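Kotetti 手持ちグリッパー実演データセット

データカード兼README

概要

Kotettiは、手持ちグリッパーを使って人が作業を実演した記録を集めた、模倣学習用のデータセットである。作業はすべて卓上で行う平たい物の取り扱いで、シート、カード、薄い板、封筒、布片などを対象とする。収録数は3,000エピソード、タスクは9種類。実演者は6名。

データの大部分は手持ちグリッパーによる実演で、これとは別に、アームを遠隔操作して同じタスクを行った小さな部分集合を同梱している。両者はディレクトリを分けてあり、フィールド名は共通だが、時刻の扱いと手先姿勢の求め方が異なる。混ぜて使う場合は「遠隔操作部分集合」の節を先に読むこと。

配布物の構成

kotetti/
 handheld/ 手持ちグリッパーの実演
 teleop/ 遠隔操作の実演
 calib/ カメラ内部パラメータ、手先とカメラの外部パラメータ
 splits/ 学習、検証、評価の分割リスト
 tools/ 読み込み、可視化、検査用スクリプト
 tasks.yaml タスク定義
 CHANGES 変更履歴
 LICENSE

エピソードはそれぞれ独立したディレクトリで、次のファイルを含む。

rgb.mp4 グリッパー付きカメラの映像
frames.csv フレーム番号と撮影時刻の対応
pose.npz 手先の位置と姿勢
width.npz 指の開き幅
imu.npz 慣性センサの生データ
meta.json タスク名、実演者ID、収録場所、開始と終了の区分、備考
events.json 把持開始、把持終了などの注釈（ない場合もある）

events.jsonがないエピソードは注釈が未着手のもので、イベントが起きなかったという意味ではない。イベントが起きなかった場合は空の配列が入ったファイルを置いている。

動作環境と導入

読み込みスクリプトはPythonで書いてあり、NumPyと動画デコーダのほかに必須の依存はない。可視化を使う場合だけ描画ライブラリが要る。依存の一覧はtools/requirements.txtにある。

 cd kotetti
 pip install -r tools/requirements.txt
 python tools/check.py --root .

check.pyは、ファイルの欠け、時刻の逆転、映像とframes.csvの行数の不一致を調べる。配布物をそのまま展開した状態で何も表示されずに終われば正常である。警告が出たときは、展開の途中でファイルが欠けた可能性が高い。

 python tools/view.py --episode handheld/sheet_slide/<episode_id>

view.pyは映像に開き幅と手先速度のグラフを並べて表示する。スペースキーで停止、左右キーでコマ送り。停止中にeを押すと、直近のイベント位置まで戻る。

読み込み例

 from kotetti import Episode
 ep = Episode("handheld/sheet_slide/<episode_id>")
 for step in ep.steps(rate="video"):
 image = step.rgb
 pose = step.pose
 width = step.width

rateにvideoを指定すると、姿勢と開き幅が映像の時刻に補間される。位置は線形補間、姿勢は球面線形補間。rateにrawを指定した場合は補間せず、各センサの時刻のまま別々の系列を返す。映像を使わない実験ではrawのほうが速い。

収録装置

手持ちグリッパーにはToltowの系列の治具を用いた。平行に開閉する指があり、引き金で開閉する。手元側に持ち手、指の付け根側にカメラと慣性センサを載せている。指と取り付け部は交換でき、収録中に摩耗したものは同じ形状の部品に替えた。交換の記録はmeta.jsonのfinger_setに番号で残してある。

治具は2台あり、device_idで区別する。2台の設計は同じだが、カメラの取り付け角にわずかな個体差がある。外部パラメータは必ずdevice_idに対応するものを読むこと。Episodeクラスを使えば自動で選ばれる。自作の読み込み処理でここを取り違えると、投影した指先が映像からずれる。

開き幅は引き金側のエンコーダから求めている。指先そのものを測っているわけではないので、強く握り込んだときの指のたわみは値に現れない。薄い物をつかんだ場合、開き幅がゼロと記録されていても指の間に物が挟まっていることがある。把持の成否を開き幅だけで判定しないこと。

タスク

定義の全文はtasks.yamlにある。以下は要約である。

sheet_slide
卓上に置かれたシートを指で押さえ、目標の位置まで滑らせる。持ち上げた時点で失敗とする。

sheet_edge_pick
シートの端を台の縁から少し出し、端をつかんで持ち上げる。

sheet_align
シートの角を基準線に合わせる。回転と並進を両方含む。

card_flip
カードを裏返して元の位置付近に置く。

card_stack
散らばったカードを重ねる。端のそろい具合は成否に含めない。

envelope_insert
封筒の口を開き、折った紙を差し入れる。失敗率がもっとも高い。

panel_lift
薄い板を持ち上げ、支えに立てかける。

cloth_spread
布片のしわを伸ばして広げる。

surface_sweep
シート上に置いた小片を指の側面で寄せ、シートの外へ出す。

タスクごとのエピソード数はそろえていない。envelope_insertとcloth_spreadは収録に時間がかかるため少なく、sheet_slideが多い。均等に使いたい場合は、tools/sampler.pyに重みを指定できる。

収録手順

収録はPhuthongの作業室で行った。実演者は卓の前に立つか座り、治具を片手で持つ。反対の手は卓の下に置くか、体の横に下ろす。envelope_insertに限り、反対の手で封筒を押さえることを認めた。この場合、meta.jsonのsecond_handがtrueになる。

エピソードの流れは次のとおり。

1. 補助者が対象物を初期配置に置く。配置はスクリプトが出す乱数の図に従う。
2. 実演者が治具を待機姿勢に構え、指を全開にする。
3. 補助者が記録を開始する。
4. 実演者は一拍おいてから動き始める。
5. 作業が終わったら指を全開に戻し、手を止める。
6. 補助者が記録を止め、成否を入力する。

開始直後と終了直前には静止区間がある。学習時に不要であればtools/trim.pyで除ける。trim.pyは元ファイルを書き換えず、区間の索引だけを出力する。

実演者への指示は最小限にとどめた。速さは指定せず、つかみ直しも禁じていない。やり直しを含むエピソードにはmeta.jsonのretryが付く。無駄のない軌道だけを学習させたい場合はretryがfalseのものに絞ること。ただし、絞った方策は把持に失敗したあとの復帰が目に見えて弱くなった。当方の内部試験では全件を使う設定を標準にしている。

実演者

6名のうち、治具の操作経験が収録前からあったのは一部である。経験の有無はoperators.yamlではなくmeta.jsonのexperiencedに記録した。前者は公開版から除いている。実演者IDは無作為に割り当てたもので、下記の担当者名とは対応しない。

全員に収録の目的と公開範囲を説明し、書面で同意を得た。音声は記録していない。顔、名札、私物が映ったエピソードは公開版から除外した。反対の手が映るものは残してある。

左利きの実演者を含む。利き手はmeta.jsonのhandにある。左手で持った場合も座標系は変えていない。左右反転による水増しを行うときは、映像だけでなく姿勢も反転する必要がある。tools/mirror.pyが両方を処理する。

座標系と単位

長さはメートル、角度はラジアン、時刻は秒。姿勢は四元数で、並びはx, y, z, wである。回転行列が必要な場合はstep.pose.matrix()を使う。

手先座標系の原点は、指を閉じたときに両方の指先が接する点とする。z軸は指の伸びる向き、y軸は指の開閉方向、x軸は右手系になるように取る。世界座標系はエピソードごとに異なり、記録開始時の手先位置を原点とする。z軸は重力の逆向きにそろえてある。卓面の高さは世界座標系では一定にならない。卓面が必要であれば、meta.jsonのtable_planeを使うこと。

手先姿勢の推定

手持ち実演の姿勢は、映像と慣性センサを組み合わせた自己位置推定で求めた。推定には記録終了後のオフライン処理を使っている。リアルタイムに得た値ではない。

卓上作業では、白いシートや無地の板が視野の多くを占めることがある。特徴点が少ない区間では推定が慣性センサに頼る割合が増え、位置がゆっくり流れる。該当区間にはpose.npzのqualityに低い値を入れた。品質値は0から1の範囲で、1がもっとも良い。閾値は用途に応じて決めること。sheet_slideとsheet_alignでは低品質の区間が長めに出る。

品質値は推定器の内部状態から計算したもので、真値との誤差ではない。光学式の計測と突き合わせたのは一部のエピソードに限られ、そのリストをsplits/mocap.txtに置いた。誤差の分布を見たい場合はここに載っているものを使うこと。

推定が途中で途切れたエピソードは、公開版には入れていない。途切れが静止区間だけにあるものは残し、該当範囲の値をNaNにした。NaNを許さない読み込み処理では、先にtrim.pyを通すとよい。

時刻同期

映像、慣性センサ、エンコーダはそれぞれ別の時計で動く。記録開始時に引き金を素早く開閉し、その動きを各系列で突き合わせてずれを求めた。補正後の時刻がframes.csvと各npzに入っている。補正前の時刻はclock_rawという名前で残した。

長いエピソードでは時計の進み方の差が残る。cloth_spreadの後半で、指の開閉が映像に対してわずかに早く見えるものがある。再推定は次の版で行う予定。

遠隔操作部分集合

teleop/には、卓に固定したアームを遠隔操作して行った実演を入れた。操作側の装置はZoddenの社内で組んだもので、操作者の手の動きをアームの手先に写す。手先には手持ち側と同じ形状の指を付けた。カメラの位置も同じである。

手持ち側との主な違い。

姿勢はアームの関節角から順運動学で求めた。自己位置推定は使っていない。qualityは全区間で1になる。

pose.npzには実測値のほかに指令値commandが入る。手持ち側にはcommandがない。

世界座標系の原点はアームの台座である。手持ち側と合わせる場合は、Episodeにorigin="start"を渡す。

通信の遅れがあるため、操作者の意図した動きと映像の間にずれがある。遅れはmeta.jsonのlatencyに記録したが、補正はしていない。

動きは全体に遅く、停止が多い。手持ち側と速度をそろえる処理は入れていない。

対応するタスクはsheet_slide、sheet_align、card_stack、surface_sweepだけである。card_flipは試したが、爪先の当たり方が安定せず収録をやめた。

注釈

イベントの注釈は人が付けた。種類はcontact、grasp、release、regrasp、slipである。contactは指または把持中の物が卓上の物に触れた瞬間、graspは対象が指に保持された最初のフレームとした。薄い物では接触の瞬間が映像から読み取りにくく、注釈者の間で数フレームの食い違いが出る。食い違いが大きいものはLeidy Ayalaが見直し、確定値を入れた。

slipは保持中の物が指に対して動いた区間で、開始と終了を持つ。滑らせることが目的のsheet_slideではslipを付けない。

成否はmeta.jsonのsuccessに入れた。失敗例も公開している。失敗の理由はfailureに短い語で書いてあり、語の一覧はtasks.yamlの末尾にある。空欄は成功か、理由を特定できなかったもの。

分割

splits/にはtrain.txt、val.txt、test.txtを置いた。同じ実演者と同じ収録日の組が複数の分割にまたがらないようにしてある。収録日そのものは公開していないが、session_idで束ねられる。独自に分割する場合も、エピソード単位ではなくsession_id単位で分けることを勧める。エピソード単位で無作為に分けると、卓の照明や置き方が学習側と評価側で共通になり、評価値が高めに出る。

test.txtには学習側にない対象物を含めた。既知の対象物だけで評価するときはtest_seen.txtを使う。

既知の問題

一部のエピソードで、白いシートの上で露出が自動的に変わり、指の側面が暗くつぶれる。露出の固定は収録の途中から始めた。固定の有無はexposure_lockで分かる。

finger_setの記入漏れがある。漏れているものはnullとした。前後のセッションから推測して埋めることはしていない。

panel_liftの一部で、板を立てかけたあとの静止区間が短い。成否の判定には支障がないが、終了状態の学習には向かない。

surface_sweepで寄せる小片は、シートと似た色のものがあり、映像では見分けにくい。

view.pyは、ファイル名に空白を含むパスで開けないことがある。引用符で囲んでも直らない環境では、シンボリックリンクを使うこと。

使用上の範囲

想定する用途は、卓上作業の模倣学習、手先姿勢の推定、把持イベントの検出である。力の情報は含まれないため、接触力の推定の教師データにはならない。壊れやすい物や人の近くでの作業に、本データだけで学習した方策を適用しないこと。

対象物は平たい物に偏っている。箱や瓶のような立体物を扱う方策の事前学習に使った結果は確かめていない。

作業室は1か所で、卓と照明の種類は少ない。別の環境に移す場合は色と明るさの変動を加えて学習することを勧めるが、tools/augment.pyの既定値はこの作業室の映像に合わせて決めたもので、よそでの妥当性は保証しない。

再配布と引用

データとスクリプトの使用条件はLICENSEに従う。加工したデータを再配布するときは、元の版とtrim.py、mirror.pyなどの適用の有無を明記すること。エピソードIDは付け替えないでほしい。除外の依頼があった際に追跡できなくなる。

論文等で使う場合は、名称Kotettiと版番号を書く。版番号はCHANGESの先頭行にある。

担当

収録計画とタスク定義：Teófilo Tello
注釈の基準と見直し：Leidy Ayala
治具と較正：Yeison Cárdenas
姿勢推定と時刻同期：Rosaura Quispe
読み込みスクリプトと配布：Lucero Sotelo

不具合の報告には、エピソードID、check.pyの出力、使った版番号を添えること。問い合わせは水曜日にまとめて確認している。

変更履歴（抜粋）

10月版
teleop/を追加。
qualityの計算式を変更。以前の版の閾値はそのまま使えない。
左手で持ったエピソードの一部でhandが逆になっていたのを修正。
test_seen.txtを追加。

その前の版
姿勢の四元数の並びをw先頭からw末尾に変更。
顔の映り込みがあるエピソードを除外。
trim.pyが索引だけを出力するように変更。
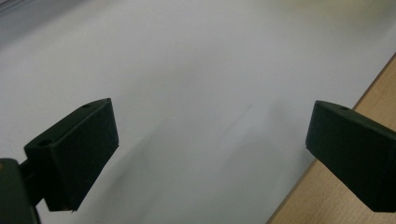 図1 グリッパー付きカメラの映像。木の卓に置いた白いシートと、開いた状態の指。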